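Search tickets, devices, error codes

Ticket: Zoreck washer stops mid-cycle with drain fault
Status: Open, awaiting part
Opened: May 25, 2024

Reported problem: Washer halts before final spin on the Delicates program. Display shows E5. Door stays locked for 4 minutes, then releases. Cottons program completes normally.

Checks done by owner: Filter removed and rinsed. Drain hose straightened behind the cabinet. Power off at the wall for 7 minutes. Fault returned on the next Delicates run. 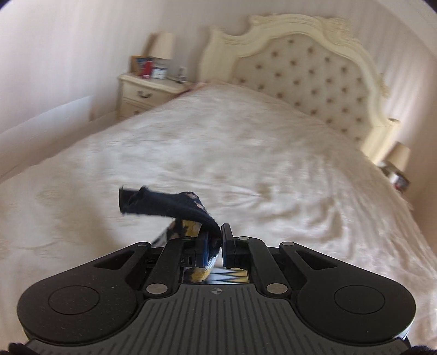 Support reply 1: E5 on this model means the water level did not fall within the time allowed. Run Drain Only with an empty drum and note whether the pump hums, rattles or is silent.

Owner: Pump hums, then rattles. Drum drained on the second attempt. Hose end sits in a Bouazza standpipe adapter, fitted in May.

Support reply 2: Check how far the hose goes into the adapter. If it is pushed in past the collar, there is no air gap and the pump works against back pressure. Pull it back 2 inches and retest at the lowest spin speed. 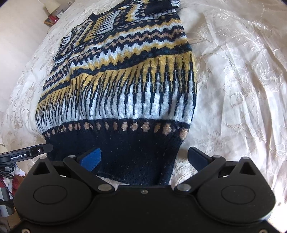

Owner: Hose pulled back. Drain Only now completes. Delicates still stops with E5, but later in the cycle. Rattle is unchanged.

Support reply 3: Rattle points to a worn impeller. Replacement pump ordered through Silier. Do not run Delicates until it is fitted. Cottons may be used. Ticket stays open pending a retest with the new pump.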